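Tables and Benches: Gallery

Dinu Reading Room and Workshop
Updated 2020-04-26

The pictures on this page go with the list of work surfaces we put together for the Grirau building. They show the tables, benches and desks in use. Books turn up on most of them. The book exchange has no room of its own, so the paperbacks move around the building and get left where people read them.

The list was started by Roxana Ene and is now kept by Traian Ursu. Sizes, repair notes and room numbers are in the list itself and are not repeated here. If you need a table moved, write to Traian with the room and the table letter.

A few notes before the pictures.

The brown tops

The large brown tops came in with the Catel order. They are deeper than the old ones, so you can lay a book open, keep a notebook next to it and still have room for your elbows. The brown finish does not glare under the ceiling lights, and most readers prefer it to white for that reason. Pencil marks come off with a damp cloth. Please do not use the abrasive pads from the kitchen.

One complaint has come up several times: people sitting at opposite sides cannot pass things across without standing up. Lăcrămioara Stanciu has asked for a narrower table for the reading group. That request is on the list for May.

The white benches

The white benches are older. They carry the computers, and they are the surfaces that fill up fastest. Cords and adapters belong at the back edge, with the spare ones in the gray drawer unit. Monitors stay where they are, since the wall outlets decide their positions. Keyboards can be moved.

White tops show every ring from a cup or bottle. Wipe them when you leave. The two benches by the stairs were refinished once by Workeck at a cost of 2,780 for the pair, and we do not plan to pay for that again.

The books

The exchange shelf holds 221 titles at the last check. They are mostly paperbacks: novels, travel, cooking, and a good number of comics and children's books in several languages. The Chinese titles were given by Aurelia Zamfir, who taught evening classes in the building for 5 years. They are among the most borrowed, and the bright covers help. Some of the readers are adults in their first year of the language who find the cartoon books easier going than a course book.

Paperbacks do better lying flat than standing in a half-empty row. If you leave one on a table, leave it closed. Do not put it face down and open to keep your place, because the spine splits and we have no one who can rebind it. Strips of scrap paper for bookmarks are in the tray by the door.

Damaged books go to Raffaele Cattaneo. He can fix a loose cover or a torn page. He cannot do anything about water damage, so keep drinks on the other bench.

Borrowing

There is no card and no fee. Write the title on the sheet, take the book, and cross the line out when it comes back. The limit is 5 books at a time. The sheet has room for 100 lines, and Traian puts out a new one when it is full. Old sheets are kept in the folder on the bottom shelf.

If a book has no number inside the front cover, it has not been added to the list yet. It can still be borrowed. Leave the number column blank and write the title as well as you can. For Chinese titles, copying the first two characters is enough, or describe the cover.

Table C, room 4

One of the brown tops, with a white surface behind it used for computer equipment. The edge rail on the left side stays on the table when it is moved. Reported condition: good, no scratches deeper than the finish.

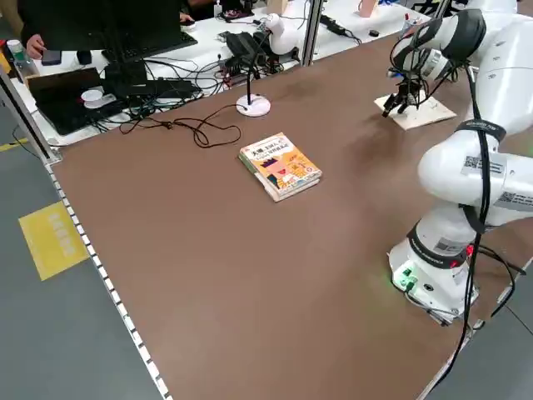
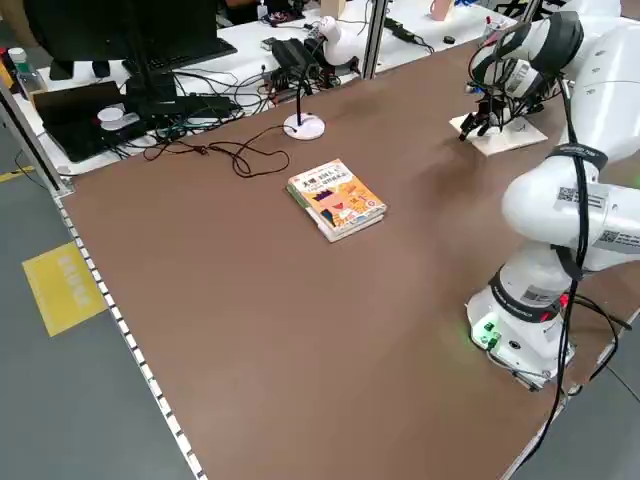
Table C with a Chinese paperback on the brown top, cartoon cover facing up.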